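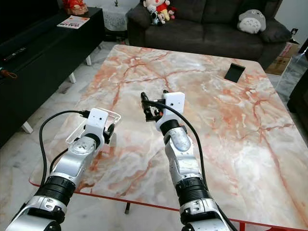
Week 6 – Conditioners, leave-ins and why wet hair behaves itself
Module tutor: Solène Joly
Read before the practical. Bring your own comb.

1. What the hair is up to

The outside of a hair is a layer of flat, overlapping scales, the cuticle. Damaged hair carries more negative charge than healthy hair, most of it toward the ends, where the years of bleach and flat irons have piled up. Conditioners contain positively charged ingredients (look for behentrimonium chloride or cetrimonium chloride on the label). These stick to the damaged places first, so the product goes where it's needed with very little help from you.

Conditioner doesn't repair hair. Hair is dead. It was dead when the client walked in and you are not to be blamed for this.

2. Reading a label

Ingredients present above one percent are listed in descending order. Below that, the maker can put them in any order it likes, and the glamorous plant extracts have a way of drifting upward. Fragrance and preservative are often used at under one percent. If the orchid comes after them, there isn't much orchid.

Terms you need for the quiz:
Cationic – positively charged
Humectant – holds water (glycerin, panthenol)
Emollient – softens and smooths
Fatty alcohol – cetyl, stearyl. Waxy and harmless. Please stop telling clients that all alcohol is drying.

3. Rinse-out or leave-in?

Rinse-outs are usually richer, and most of the bottle goes down the drain. Leave-ins are thinner and should be used like salt. Fine hair: a pea-sized amount, mid-lengths to ends. Coarse or tightly curled hair can take a good deal more, worked through in sections while still damp.

Faizal Sutanto's group used the leave-in at rinse-out quantities in April. The training heads have nearly recovered.

4. For next time

Chapter 4 of the Gilbert workbook, questions on pH only. Clotilde Pichon has the spare copies.
Write half a page comparing two conditioners you have at home. "It smells nice" counts as one observation, once.
Practical starts at 9:30, hair tied back, yours included.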